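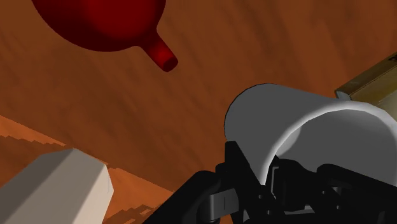 ## Tretlow grip monitor, with the slip fix

Tretlow is our grip monitor for two-finger and multi-joint grippers, and the new build is the one we've been itching to put out! It watches finger force and finger position together, and it stops the arm when the two disagree. Version 4 of the firmware is on the download shelf now.

The reason for the new build is a fault, and we'd like you to know what it was. Ayantu Yilma was running mug and cup pickups in the Stellatine kitchen simulation when the monitor reported a firm hold on a cup that had already left the fingers. The arm carried on with its place move, closed on nothing, and the log stayed green the whole way — a nasty one, and it would have been worse with a full mug and a person standing by.

She went back through 827 saved runs and found the same false "held" signal in 30 of them. All came from grips on curved walls or rims. The monitor was reading joint friction as contact force whenever the fingers stalled short of fully closed.

### What changed

- Contact now has to show up in both force and position before "held" is set.
- A lost grip stops the arm in up to 214 ms.
- The stop stays latched until someone clears it by hand.
- Rim grips have their own threshold table (edit it, please, the defaults are cautious).

Mesfin Hadgu wrote the threshold table, and he is very proud of the rim entries. They were the hardest part, as the contact patch is tiny and the load hangs off to one side. The white mug held by its rim over the black device at the far end of the table is just the sort of lift he tuned for, with the gripper pointing straight down and very little height to spare.
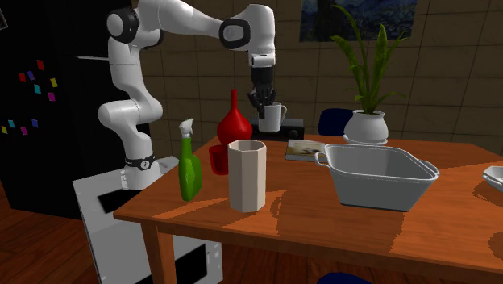

Updating takes a single restart, and your old settings carry over except for the stop latch, which is switched on for everyone. If you run Tretlow on the Štěpánek controller, load the controller patch first. Keep a guard around any real arm while you retest your grips — the monitor is an aid and does not replace an emergency stop. Our own retest list starts with a mug lifted by the rim, then moves on to taller shapes like the green spray bottle and the red vase, and you're welcome to borrow that order.

Still on version 3? Please don't use it for rim grips. Send odd logs to the Sistness support desk, with the gripper model and the threshold table attached.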